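Dark grout on white counter tile, would you do it again?

Primon Home Boards > Kitchens > Counters and Tile

henrike_l wrote:
Hello all! We're finally redoing the counter at our place in Catterall, and I keep going back and forth on square white tile with black grout. 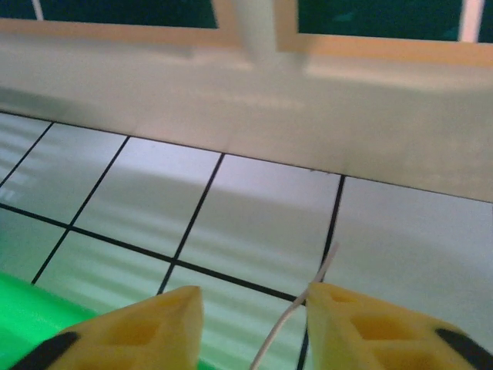

My husband would have plain white grout, same as his mother had, and I grew up scrubbing exactly that with a toothbrush every March, so you can guess how our dinners have been going lately. I love the crisp little grid. Has anybody lived with it for a few years?

chiamaka_u wrote:
Four years here and I'd do it again tomorrow! Coffee, turmeric, beet juice, none of it bothers me. Keep your lines thin, though (ours are a touch wide, and rolling out dough is a chore, so I drag out the big board every time).

pillai_tiles wrote:
I'll have to disagree, with affection. Black hides the coffee and shows everything else. Flour, salt, soap film, and our hard water leaves a chalky haze I go after with vinegar.

chiamaka_u wrote:
Oh Prasetyo, please don't use vinegar on cement grout, it eats away at it! Dish soap and a soft brush, then dry it with a towel.

pillai_tiles wrote:
Well, that may explain the gray patches by the sink. My wife is reading this over my shoulder and looking very pleased.

heloisa.m wrote:
Could you meet in the middle with a medium gray, Henrike? We did that and it's been very forgiving. Make up a sample board first, 12 tiles or so, and leave it by the stove for a week.

henrike_l wrote:
A sample board it is, thank you! He's already asking whether his half can be white.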